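**Slide 4: Open the case before you panic** (6 min, don't rush it!)

OK so this is where I come out from behind the podium. Ask who has ever opened a desktop. Wait for the hands. At the Paredes library talk it was 2 people out of a pretty full room, and one of them was Morenike Briggs, who was there to introduce me.

My line: it looks like a tiny city in there, and you only need to know a few of the neighborhoods. Lay the tower on its side, cover off, and start with the green board. Then click.

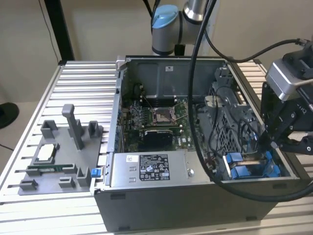
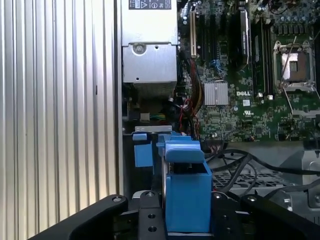 *Dell desktop with the cover off. Motherboard, memory slots and the CPU socket with its levers.*

Point at the socket first (laser pointer is in the Tumumell bag, side pocket). Say "processor goes here" and then say it again, slower. Hands OFF the contacts, please! Memory slots next, the long ones with the little latches at the ends. Second photo for the power supply, the gray box with the warning label. We unplug before we go in, and we never open that box.

If somebody asks about upgrades, park it till slide 13. I've got the Cirkton story there and it eats time.

Pass around the loose memory sticks now. Get them back before the break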